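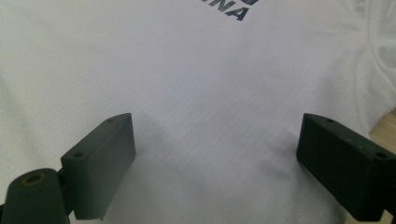
Workroom notebook, Ostitville Garment Care Room
July, entry opened 9:40 a.m.
Entry by: Şengül Demirtaş
Subject: Folding and inspection of white mesh sportswear, Nimside lot

1. Purpose of the session

The Nimside lot consists of 66 white athletic shirts received from the club laundry for inspection, folding and return. The previous entry on this lot covered sorting by size. The present entry covers laying out, smoothing and folding, and records the points on which the written procedure should be revised before the second lot arrives.

Mesh shirts have been handled in this room under the procedure for plain cotton T-shirts. Colleagues have reported that the resulting stacks lean and that the lower shirts open out overnight. The session was arranged to establish whether the fault lies with the fold, the stack height or the surface.

2. Laying out

Each shirt is placed on the table face up, collar away from the operator, hem toward the operator. The shoulder seams are set first and the side seams afterward. The cotton procedure begins at the hem, and this order was found to be unsuitable. Mesh stretches across its width when pulled from the hem, and the surplus travels up to the sleeves, where it gathers in ridges that must then be worked out a second time.

Smoothing is done with the flat of the hand, from the center outward, with light pressure. Dragging the fingertips is to be avoided, as a rough nail will catch in the perforations. One shirt was snagged in this way before 10:00. The pulled thread was eased back with a blunt needle and the shirt was returned to the lot with a note.

It is not necessary to obtain a perfectly flat surface. Slight waves in the body of the shirt disappear at the first fold. Doubled cloth at the sleeves does not, and should be corrected before proceeding.

3. Inspection

White mesh is difficult to inspect under the ceiling lights alone. Viewed from directly above, the cloth appears uniformly white. Viewed low and from the side, the same cloth shows gray or faintly violet in the shaded parts, and small marks are easily mistaken for shadow. The operator should look from both positions and, in case of doubt, lift the area and let it fall again. A shadow will move and a stain will stay where it is.

Printed lettering is to be checked for cracking, lifting at the edges and transfer of dark color onto the surrounding white. Transfer is the more serious fault in this lot, given the dark print. Four shirts were set aside for it. All four had been stacked print against print at the laundry, and Akgül has been informed by telephone that the shirts should be turned inside out before they are put in the bags.

Lettering must not be rubbed or pressed by hand to flatten it. No iron is to be used on the print under any circumstances.

4. Folding

Three methods were tried on shirts of the same size.

Method A (cotton procedure): sides to center, then in half twice from the hem. Quick to perform. The final fold falls across the print on the larger sizes and the shirt springs open when released.

Method B: sides to center with a sheet of tissue over the print, then in thirds from the hem. Slower, but the fold line remains clear of the lettering and the shirt stays closed.

Method C: rolled from the hem. The roll holds well in a box but cannot be stacked on the Skanora shelves, where the lip is too low. The collar was also left with a curl.

Method B is adopted for all printed mesh shirts. Method A may be retained for unprinted ones. Tissue should be cut in advance to the width of the folded shirt, as sheets cut at the table slowed the work considerably.

5. Stacking

Stacks of five were stable. Stacks of ten leaned toward the collar side, where the cloth is thickest. Turning every second shirt improved matters but made the sizes awkward to read on the shelf. Stacks of five are therefore to be used throughout, with the size label facing outward. The remaining shirt at the end of a size is placed on top of the last stack and not left loose on the shelf.

6. Supplies

Tissue: 203 sheets remained in the drawer at the start of the session. This is sufficient for the Nimside lot and for the one following. A further pack should be requested before the end of July.

Blunt needles: two are missing from the repair tin. Colleagues who have borrowed them are asked to return them.

Table covering: the corner nearest the door has begun to lift and has been taped down. The tape should be checked before white goods are laid over it, as the adhesive attracts lint.

7. Outstanding

The four shirts with color transfer are in the tray marked for treatment. They are not to be washed with the rest of the lot.

The written procedure for mesh is to be amended in accordance with sections 2, 4 and 5. A draft will be placed in the front of this notebook for comment.

The stacks folded today by Method B are to be examined tomorrow morning before the shelves are disturbed, and any that have opened are to be recorded on the facing page by size.

Entry closed 12:15 p.m.
Ş. D.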